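The winter my aunt Agnese Rimkutė decided to sell the house on Prustgate, I was the only one in the family without a real job, so I got the packing. She'd offered me 600 dollars and all the soup I could eat. I said yes before she got to the soup.

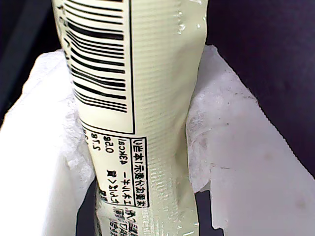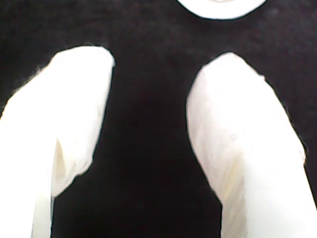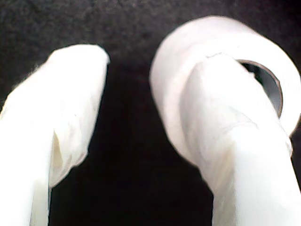

The house had belonged to my grandfather, and my grandfather never threw out a piece of paper in his life. There were bus tickets in the sugar bowl. There were letters in the piano – real ones, tied up with kitchen string and shoved down behind the hammers, so that every time you hit the low notes it sounded like somebody walking through leaves.

"Don't read those," Agnese told me over the phone.

"Of course not," I said, with one already open on my knee.

It was from a woman named Siiri Ķēniņš, and it began in the middle of an argument. "You still owe me the boat," she wrote. No hello, no date, only November at the top and then the boat. She wrote a big, slanting hand that ran right off the lines, and she wanted him to know that she'd gone down to Lulterell twice to look for it and twice come home with wet shoes.

Well, you try stopping there! I made a pot of coffee and sat on the floor of the front room until it got too dark to read, and then I dragged the lamp over and kept going. She was funny. She was furious. She called him "my dear thief" in one letter and "Mr. Rimkutis, sir" in the next, and by the bottom of the bundle she was telling him about her tomatoes.

As far as I could work out, they had bought the boat together before he met my grandmother. It was called the Trandolar and it cost them 2,000, half each, and the summer it was supposed to go in the water he got married and moved it someplace and wouldn't say where. Her 1,000 came up a lot. So did the color she'd wanted to paint it.

The last letter was short. "Keep it, then," she said. "But take it out once."

I called my aunt back. I forgot I wasn't supposed to have read anything.

"Did Grandpa have a boat?"

She was quiet so long I thought the line had dropped.

"Oh," she said. "Look in the garage. Behind the doors."

I had been in that garage a hundred times. There was a row of old doors leaning against the back wall, and as kids we'd been told they were too heavy to touch, so we never did. I went out in my socks with a flashlight and moved them one at a time, swearing, and got a splinter the size of a pencil. And there she was under a gray tarp, up on two sawhorses, a skinny little rowboat with dry leaves in the bottom. One side was painted yellow. The other side was bare wood, sanded smooth, and the brush was lying on the seat, hard as a rock.

I climbed in. I don't know why, it just seemed rude not to. Agnese was still on the phone in my pocket, and I could hear her calling my name, very small.

"Is it there?" she said, when I got her up to my ear.

"It's half yellow."

"Which half?"

I leaned over to check.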